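Cotumon Country Facts: Fact Finders Wanted

Posted August 19, 2019

Do you know which of our rivers is the longest if you count the tributaries, and which is the longest if you don't? Have you ever corrected a tea towel? Do you come home from a road trip with more notes about town signs than photos of the beach? Then we'd love to hear from you, and please do read on, even though this page has ended up a fair bit longer than we planned.

Cotumon is a small publisher in Menddale. We put out the Cotumon Country Facts, a paperback about Australia that gets given at Christmas, kept in glove boxes, taken overseas by exchange students and left in a great many bathrooms (we've made our peace with that one). It covers mountains, rivers, deserts, inventions, sporting records, explorers, odd place names, national firsts and anything else that makes a reader look up and say "listen to this". The next edition will be our biggest overhaul yet, and we are looking for 19 people from all walks of life to help us find new material and check the old.

What the project is about

Facts about a country get passed around like recipes, and they change a little in each kitchen. A lake is called the biggest when it is only the biggest in a wet year. Somebody's great-uncle is credited with an invention that three other towns also claim. A record that was quite right when it was first printed gets copied for decades after it has been broken. We have been guilty of this ourselves, and our readers are very good at writing in to tell us (one lovely letter about lighthouses ran to four pages, with a map).

So this time we want to do it properly. Each fact finder will take on one subject and look after it from start to finish. You'll receive a folder of 50 entries from the last edition, and your first job is to work out which are still true, which need rewording and which should be quietly retired. After that comes the fun part, where you go looking for fresh ones of your own.

The subjects still open are:

Mountains, ranges and high places
Rivers, lakes and inland water
Railways, roads and bridges
Inventions and who really made them
Sporting records
Languages and place names
Stamps, coins and flags

If you have a burning love for something that isn't on the list, tell us! The chapter on weather started life as a very long email from a reader in Multard, and it is now the one people mention most.

Who we're looking for

You don't need a degree and you don't need to have been published. You do need to be curious, patient and a little bit stubborn, the sort of person who isn't happy until they've found where a claim first came from. We'd like to hear from retired people, students over school age, new arrivals who are still learning the country and can see what the rest of us have stopped noticing, shift workers with odd hours, and anybody who spends too long at the local history shelf. You should be comfortable writing plain English and using a shared online document, though we'll happily show you how ours works.

It helps if you can get to a decent library now and then. So much of the good stuff has never been put online, and a morning with the old shire histories will often settle what a week of searching can't.
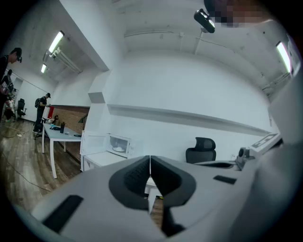 What you'll be doing

The work is done mostly from home, in your own time, and we reckon on 7 hours a week for most subjects. Some weeks will be quieter than that. For every entry you'll write a sentence or two in a friendly style, note where you found it, and give a second source that doesn't simply copy the first. If two good sources disagree, write down both and let our editors know. A disagreement can make a better entry than the fact itself, and we have a soft spot for them.

Please don't worry about making your part of the country look good. We're as proud as anyone, and there will be plenty in the book to boast about, but we'd like the boasts to stand up when a cousin from New Zealand reads them.

There is a get-together in Menddale at the beginning, with lunch, where you'll meet the editors and the other fact finders and go through the style guide. If you live too far away you can join by phone. We'll also pair you with someone working on a neighbouring subject (mountains with rivers, for instance) so there is always a person to ring when you've gone down a rabbit hole and can't see the way out.

What you'll get

Each fact finder is paid a set fee for the folder, plus a further payment for every new entry we print. Reasonable library, photocopying and postage costs are covered if you send us the receipts. Your name will appear in the front of the book unless you'd prefer it didn't, and you'll receive 7 copies to give away or to leave casually on the coffee table.

How to apply

Send us a short letter or email telling us a little about yourself, which subject you'd like and a second choice in case the first is taken. Along with it, please include one fact about Australia that you think belongs in the book, with a note on how you know it's true. It needn't be grand. Last time our favourite was about the width of a railway platform.

Mark it "Fact Finders" and send it to the Cotumon office in Menddale, or use the contact form on this site. We read everything, and everyone who writes will get a reply, though it may take us a little while if the postbag is heavy. Questions are welcome too, so if you're unsure whether you'd suit, ring and have a chat with whoever picks up the phone.

Our companion book on the islands of the Pacific, edited from the Yu office, is recruiting separately. You're welcome to put your name down for both.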